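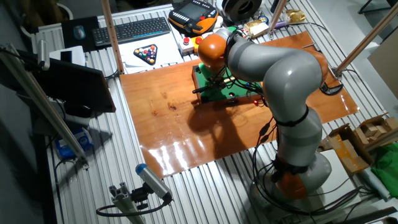
Why Do Balls Bounce Off Each Other?

Aug 22, 2022
By the Helent Learning Team

When one ball rolls into another, something is passed between them. The first ball slows down or stops, and the second ball begins to move. Scientists call the thing that is passed on momentum. Every moving object has it. A heavy object has more momentum than a light one moving at the same speed, and a fast object has more than a slow one of the same weight.

Games such as pool, snooker, marbles and bowls all depend on momentum. People were playing with balls long before there was a word for it.

What happens in a collision?

A collision is what we call it when two objects hit each other. If two balls of the same size and weight meet head-on, and one of them was standing still, the moving ball passes on nearly all of its momentum. It almost stops, and the other ball rolls away at nearly the same speed.

If the first ball strikes the second on its side, the momentum is shared. Both balls move off, and they travel in different directions. Pool players use this to send a ball towards a pocket even when the white ball is not directly behind it.

Why do the balls stop rolling?

A ball on a table does not roll for ever. It is slowed by friction, the rubbing force between two surfaces that touch. Pool tables are covered with cloth, and the cloth presses against the ball as it rolls. On a smooth, hard floor there is less friction, so the same ball travels further. On thick carpet it stops sooner.

Some of the movement is also turned into sound and a very small amount of heat. The click you hear when two balls meet is energy leaving them.

What were the balls made of?

Early balls were often made of wood or clay. Later, many were carved from ivory, the material of elephants' tusks. This was cruel and costly, and inventors looked for something to replace it. Modern pool balls are made from a hard plastic called resin. It keeps its shape well, even after a great many hits.

Try it yourself

You will need 2 marbles of the same size, one larger marble, a ruler with a groove down the middle and a flat table.

Lay the ruler flat and place one small marble in the groove, halfway along. Roll the other small marble gently towards it. Watch what each marble does after they meet.

Now use the large marble as the one you roll. Does it stop, or does it carry on? Lastly, roll a small marble at the large one. Write down what you notice each time. Keep marbles away from very young children and from pets, and pick up any that fall on the floor.

Words to remember

Momentum: what a moving object has because of its weight and speed.
Collision: when two objects hit each other.
Friction: the force that slows things down when surfaces rub together.
Resin: a hard plastic used to make pool balls.

The next explainer in this series, on spinning tops, will be published in November.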